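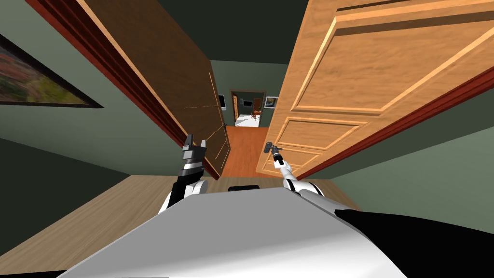 Head view in the simulator: right gripper closed on the lever, left gripper free.

Setting up the two-arm door cell in sim

I love this setup, and once you have it running you'll want to throw every door in the library at it! These steps cover the Wenell torso in the Dunne hallway map. Plan on 19 minutes the first time.

1. Load the map and drop the robot on the near side of the threshold, facing the doorway. Let physics settle for 400 steps before you send any commands.

2. Zero both arms. If a shoulder twitches at zero, your joint offsets are stale -- reload them from the Fluldale config folder and try again.

3. Park the left arm low with its fingers slightly open. Keep it clear of the door panel, or you'll get phantom contact forces in the log.

4. Bring the right gripper up to the lever handle and close slowly. Both fingertips should reach the metal. If they sink into it, raise the contact stiffness one notch.

5. Hold the grasp for 2 seconds and watch the force plot. A flat line is great. A sawtooth means your time step is too long.

6. Save the pose as a checkpoint. I use seed 918 for all of mine, which makes comparing runs so much easier.

Next up is tuning the hinge friction -- my favorite part!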